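4. Tidying Small Objects on a Tabletop

4.1 Task and Workspace

Picking up after someone is one of the chores people most often ask for when they are surveyed on home robots, and it looks easy on paper. Small things are lying on a flat surface, and they have to go somewhere else. The same motion turns up in shops, where loose parts are gathered from a bench at the end of a shift. We chose it as the third chore in the study for that reason, after wiping and drawer closing (Section 3).

The test items are light wooden blocks. Some stand alone and some are stacked, and a taped cardboard box shares the table with them as an obstacle. The box may not be pushed or tipped. The tabletop has a marble pattern, which we kept on purpose. In January we ran a pilot on a plain matte board, and Akbari pointed out that very few kitchens have one. Faint veins in the surface are a fair test for the segmentation step, which has to separate pale wood from a pale background.

Figure 1 shows the gripper at a single cube. The fingers have to open wide enough to clear the sides but stay narrow enough to fit between neighbors, and the controller sets that opening before the arm comes down.

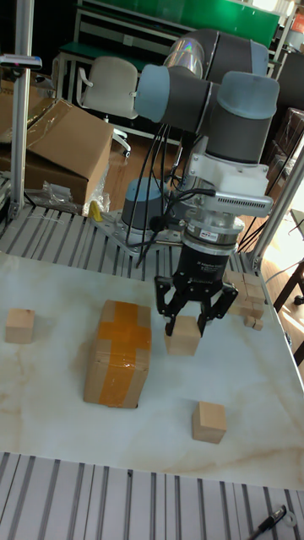

Figure 1. Gripper fingers on either side of a wooden cube, with the taped box and other blocks on the table.

4.2 Procedure

We compared three planners: Prellel, which replans after every grasp; Rolland, which plans the whole sequence once; and our own method, Navach. All three used the same arm, gripper and workspace. Starting layouts were drawn from a fixed list of 21, and every planner saw every layout. The operator set out the blocks by hand against a printed template, stepped back, and started the run from the console.

A grasp was scored as complete if the block left the table and was released inside the target area. A block that landed in the target area but fell off a stack was scored as complete and marked separately. Touching the box ended the run. Operators could stop the arm at any time, and a stopped run was scored as a failure no matter what the cause.

The full set came to 1052 attempted grasps. We left out the grasps made while the wrist calibration was out of date, and kept the first 1000 valid attempts for the analysis. The last of these was recorded on Sun 18 July.

4.3 Approach Height

Most of the tuning time went into one setting, the height at which the arm carries a block across the table. A high path is safe but slow. A low path saves time on every move, and over a whole table the savings add up, but it leaves less room for error near the box. Navach picks the height per move from the depth map – low over open table, higher when the straight line passes close to an obstacle.
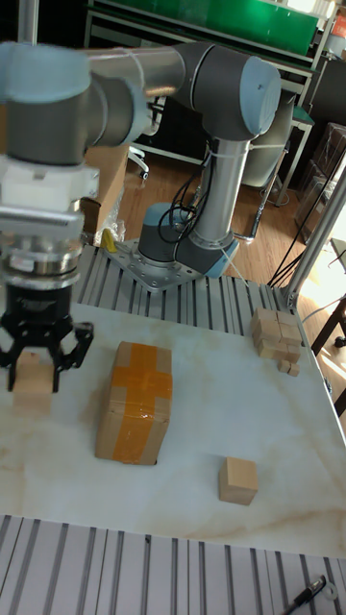 People do this without thinking. A person clearing a table slides a hand past a box with very little room to spare, and if a knuckle brushes the cardboard it does not matter. Our scoring rule is harsher than that, and we considered relaxing it. We kept it strict because a home has glasses and cups on its tables as well as boxes, and the arm cannot yet tell which objects will forgive a light touch.

4.4 Where the Chore Stands

Single blocks in open space gave the planners little trouble. Stacked blocks were harder for all of them. When two blocks sit flush, the depth map often reads them as one long piece, and the fingers close across the seam. Rolland suffered most, as it had no chance to look again once the sequence had started. Prellel recovered more often but spent much of its time looking.

We would not call this chore solved. The blocks are rigid and regular, the lighting changed only with the window, and a person laid out every run. A shop with known parts and a fixed bench is close to what we tested, and the method could be tried there with modest changes. A living room is further off. Socks, paper and cables do not hold their shape in a gripper, and the Pruvmont object set, which includes all of these, is taken up in Section 5 with a smaller sample of 10 layouts.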